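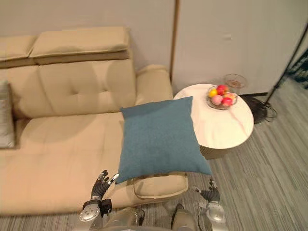
Chapter 6
Writing the Life Story: Obituaries, Notices, and Memorial Pages

Sooner or later, nearly everyone who works in a funeral home or on a small newspaper is asked by a grieving family to help put a life into a few paragraphs. The request often comes late in the day, and it tends to come with a shoebox of papers, a daughter on the phone from another state, and a deadline that is closer than anyone would like. If you feel a little nervous the first time, that is quite all right. Most of us did, and some of us still do.

In Chapter 3 we looked at the arrangement meeting and at the facts you need to collect for the official record. Many of those same facts turn up again here (full name, age, place of birth, survivors), but now they have a different job to do. A death certificate has to be correct. An obituary has to be correct too, and it also has to sound like somebody the neighbors would recognize when they open the paper over breakfast.

We begin with the death notice, the shortest form, which usually runs to 40 words or so and is paid for by the line. From there we move on to the full obituary of a few hundred words, and then to the memorial page, which has no set length and may go on growing for years as cousins and old coworkers add their own stories. Along the way we will spend a good deal of time on the list of survivors, which causes more hurt feelings than all the other parts put together. Stepchildren, former spouses, a longtime companion who never married into the family: each needs a gentle question from you before the draft is typed up, and we suggest wording for those questions.

Three towns will keep us company through the chapter. The notices from Dedar are short and plain, as the weekly paper there has always liked them. Those from Inico are longer and lean heavily on church and lodge membership, and the ones from Chambi, a mill town, hardly ever leave out where a person worked and for how many years. Read a few of each aloud before you start the exercises. You will hear how local custom shapes what gets said, and you will be less tempted to press one pattern on every family.

Before you read on

Find an obituary from your own town, old or new, and keep it beside you. Mark every fact you could check against a record, and then mark every statement that only a relative could have told the writer. We will come back to your marked copy in the section on interviewing.

Words to know: death notice, survivors, preceded in death, in lieu of flowers, memorial page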